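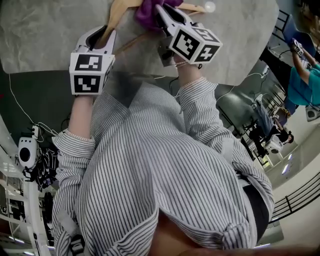

Okay, so laundry. Every company selling you a shorter week of housework starts there, and I want to spend my twenty minutes being annoying about it. The claim I keep hearing is that fast clothing care saves the average household a whole workday a month. I looked for where that came from. As far as I can tell it came from a Bevar brochure, and the brochure cites a survey, and the survey asked people to guess. Take the slide behind me, a wooden hanger and some cloth on a gray tabletop. How long does it take you to hang up a shirt? Say a number in your head. Hold on to it, we'll need it later.

(Pause. Let them think. Don't help.)

Next slide, the survey. 1223 people answered. They were asked how many minutes a week they spend on clothes, washing through putting away. Look at the spread. A big lump at 60, another at 120, almost no one at 70 or 85. People round. They also answer for the week they think they should have had.

Then the Mellham diaries. Same question, but people wrote it down as they went, for two weeks in February. Smaller group, 69 households, and I'd like it to be bigger. Winter clothes too, so more sweaters and fewer T-shirts. I'm not going to pretend it settles anything. But the diary totals came in well under the guesses, and the gap was widest for folding and hanging.

Ask the room: who here thinks they guessed high? Show of hands, move on quickly.

Groltgate slide. This is the one that gets quoted at me. They say their closet system cuts putting-away time by 29 percent. Compared with what? The footnote says "typical storage." I wrote to ask what typical storage was and got a catalog in the mail. Maybe the closet is great -- I haven't used one. My complaint is with the percent sign.

Skip the Aquino slide if we're past fifteen minutes. If not: they did time people directly, and credit to them for that. But they timed them in a showroom, with staff standing there. Everyone folds well with staff standing there.

Back to your shirt number. Multiply it by the shirts you own that really get hung up, not the ones on the chair. Write it on the card under your seat. Cards go in the box by the door.

Questions. Someone will ask about dryers. I don't have good data on dryers, say so and take the next one.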